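Nemley Bench Cell — Set-up and Care Guide
Section 4: Work surface, rack position and cable dressing

4.1 Before you start

Complete Section 3 (mounting and power-up) before beginning this section. The arm must be bolted to its stand, the base must be powered, and the Sonduson controller must show no stored faults.

You will need:
Black cloth, one piece, large enough to cover the full reach of the tool
Clear acrylic tube rack, empty
Hook-and-loop straps, black
Hex key set supplied with the arm
Torque driver
Steel rule, 1000 mm
Lint-free wipes

CAUTION: Press the emergency stop before reaching across the work surface. Setting the speed slider to zero does not remove power from the joints.

4.2 Laying the cloth

1. Wipe the bench top and let it dry.
2. Lay the cloth with the plain side up. Smooth it outwards from the arm.
3. Check that the front border of the cloth hangs clear of the base. It must not be trapped beneath the stand.
4. Remove tools, offcuts and spare straps from the cloth.

Note: Do not iron the cloth in place. Folds lower than the thickness of a coin can be left; anything higher will tilt the rack.

4.3 Placing the rack

5. Set the rack on the cloth, within reach of the tool, with all tubes removed.
6. Measure from the centre of the base to the nearest end panel. Write the figure in the cell log.
7. The rack need not be square to the bench. A slight angle is accepted, and the taught frame will take it up in step 10.
8. Press down lightly on each corner of the upper plate. If the rack rocks, lift it, smooth the cloth and repeat.

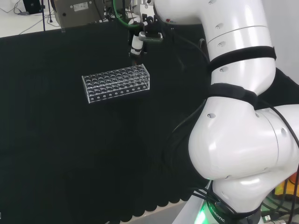

9. Set the controller to manual mode and release the emergency stop. Jog the tool until it points straight down, then bring it over the first corner hole at reduced speed. Stop with the tip clear of the plate.
10. Teach three corner holes in the order given on the controller. Save the frame as program 1749. The number is fixed in the Barbieri cell software and must not be changed.
11. Run the check routine with no tubes loaded. The tip should stop over the centre of each taught hole. If it is off by more than 2 mm at any hole, delete the frame and teach it again.

Note: Clear acrylic throws bright reflections along its edges. When judging the centre of a hole by eye, look from directly above and shade the rack with one hand, with the emergency stop pressed.

4.4 Dressing the cables

Cables that are strapped too tightly fail at the joint, usually inside the jacket where the break cannot be seen. Cables that are too slack catch on the rack or on the end-effector. Most call-outs for this cell come down to one or the other.

12. Press the emergency stop.
13. Fit one strap above the elbow joint and one on the narrower part close to it. Straps go around the arm segment, never across the gap between two segments.
14. Leave a free loop between the straps. With the elbow fully bent, the loop must still move when pushed with a finger.
15. Lead the base cables over the stand in a flat fan. Do not coil them beneath the lowest segment.
16. Release the emergency stop and jog each joint slowly to both ends of its working range. Watch the cables, not the tool.

CAUTION: Do not cover the recessed screw points with straps or tape. They are needed for the checks in 4.5.

4.5 Routine checks

Every 1000 hours of running, or every January if that comes first:

17. Press the emergency stop and isolate the supply.
18. Check each recessed screw on the outer segments with the torque driver, using the values in Appendix B.
19. Undo the straps, inspect the cable jackets beneath them and refit. Replace any strap that no longer grips along its full width.
20. Wipe the rack with water and mild soap. Do not use alcohol on acrylic — it causes fine cracks around the holes.
21. Repeat steps 8 to 11.

Record the work in the cell log. Faults found during step 18 go to Esi Tetteh at the Ullulach service desk, with the joint number and the measured value. Do not retighten a screw that has been found loose twice.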